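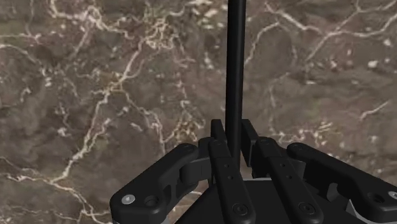 By Mohsin Hashmi, for the Nilstead Library Association

The town of Nilstead should keep its branch library open in the evening. Under the present schedule the doors close at 5 p.m., an hour when most working residents are still on the road. Last November, 216 cardholders signed a letter asking for later hours on three nights a week. The town council has yet to reply.

The cost is modest — one additional staff shift — and Gustcombe has carried a similar expense for years without raising its library tax. A public building paid for by all residents ought to be open when they are able to use it.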